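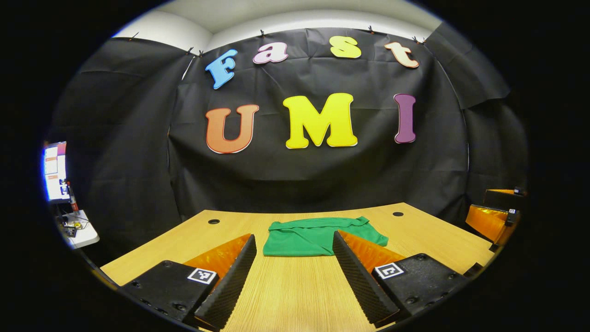 Geert Van Dijk
Family Programme Manager, Hiltard

Progress report to the Koster Fund, 16th May

The birthday parcel scheme has now reached 116 children in Clundport and Hadum, against a target of 200 for the year. Each family receives a cake tin, a game and one present chosen by the parents. Sports kit remains the most frequent request - footballs and skates above all. Spending to the end of March was £554 of the £700 granted for postage. We ask that the balance be carried forward to the summer, when orders from Hadum are expected to rise.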